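Juli, kurz nach 5 Uhr morgens

Schon wieder wach, also kann ich auch gleich schreiben. Gestern kamen die Stecklinge aus Vesden an, endlich! 40 Stück vom Duftsalbei, alle in feuchtes Papier gewickelt, und bis auf ein paar schlappe Spitzen sehen sie prächtig aus. Nur die Etiketten, ach herrje. Auf der Rechnung steht Salvia grahamii, auf den Tütchen Salvia microphylla, und im Katalog vom letzten Jahr lief dieselbe Pflanze noch unter »Johannisbeersalbei«. Das ist alles ein und dasselbe, aber erklär das mal der Kundschaft.

Ich hab den halben Abend damit verbracht, meine Kartei umzuschreiben (mit Bleistift, man weiß ja nie, wann die Botaniker sich wieder umentscheiden). 175 Karten sind fertig, beim Rosmarin hab ich aufgehört. Der heißt jetzt auch Salvia, und daran will ich mich einfach nicht gewöhnen. Amancay Alarcón hat am Telefon nur gelacht und gemeint, in Ibarra sagt sowieso jeder »romero« und fertig.

Die Hälfte der Stecklinge steht schon in Töpfen hinten im Schatten, mit Haube drüber. Der Rest kommt heute dran, bevor es wieder 30 Grad hat. Ich brauche noch Sand! Und das Schild für die Minzen muss neu, das alte kann man nicht mehr lesen.

Abends dann Füße hoch, Tee und ein Krimi. Bis Seite 30 wenigstens.
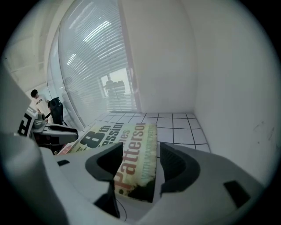 James Patterson mit Maxine Paetro, Lektüre für den Feierabend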